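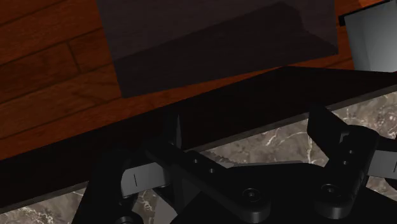

Trima 400 Folding Trestle Table

The Trima 400 is a folding trestle table for halls, market stalls and workrooms. It packs flat, and one person can put it up in under a minute. Gonden make the tops and Sikora supply the legs.

Details
Top: birch ply, sealed on both faces
Legs: powder-coated steel, grey or green
Height settings: 3
Maximum load: 400 kg, spread evenly
Guarantee: 2 years
Orders of 15 or more: delivered on a pallet

Setting up
Lay the table face down and pull each leg out until the catch clicks. Check both catches before you turn it over. To change the height, take the weight off the leg, press the button and slide the foot to the next hole.

Care
Wipe down with warm water and a little washing-up liquid. Do not use a pressure washer. Store upright and off the floor if the room is damp. Spare feet and catches are sold in pairs.

Delivery
Grey legs are in stock. Green legs are due at our Paltovine depot on 3rd July and can be ordered now. Single tables come by van, and the driver will ring on the morning of delivery.

For hire rates and bulk orders, ask for Amparo Casado. For spare parts, ask for Jhun Macaraeg and have the number from the label under the top ready.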